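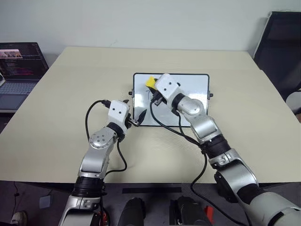

Where the planner has got to

Trarex whiteboard work, progress report to Finell
Thursday, October 31, 2019

Right, the good news first: both arms can now share one board without me hovering over the stop button! When I last wrote in May the planner treated each arm as if it had the table to itself, and you can imagine how that went. I've thrown that version away and written a new one that plans the two arms together, so whichever one is writing or wiping gets right of way and the other waits clear of it.

It costs us some time. A plan takes 14 seconds in the worst case, mostly when both grippers want the same corner, and I'd like that well down before anyone at Steltbridge has to sit through a demo. I know where the time goes (the collision check runs on every cable point, which is daft) and there are 12 open tickets on it, a few of them mine from the summer.

Pen pressure was the other big job. The old controller aimed at a fixed height, so a board with the slightest tilt gave you fat strokes at one end and thin air at the other. The new one feels for the surface at the start of each stroke and keeps adjusting as it goes. Straight lines are good. Curves still wobble a bit where the wrist has to turn over, and I'm not happy with the tails on letters yet.

Then there's perception, which has eaten most of October. The wiping routine needs to know what is ink and what isn't, and window glare on a glossy board is a right pain. I've stopped using plain brightness and now compare colour between two wrist views taken a little apart: glare moves when the camera moves, ink stays put. It copes far better with purple marker than it did. 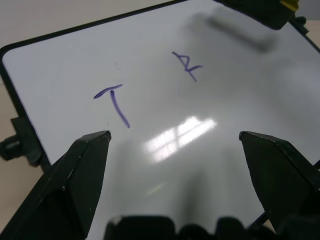

Falcão asked whether the same trick would hold up with black ink, as there's so much less colour to go on, and whether the threshold could be set per pen. I've put the per-pen setting in already. Black ink is next on my list, along with the slow collision check, and I'll need the second half of the software budget released to keep going on both.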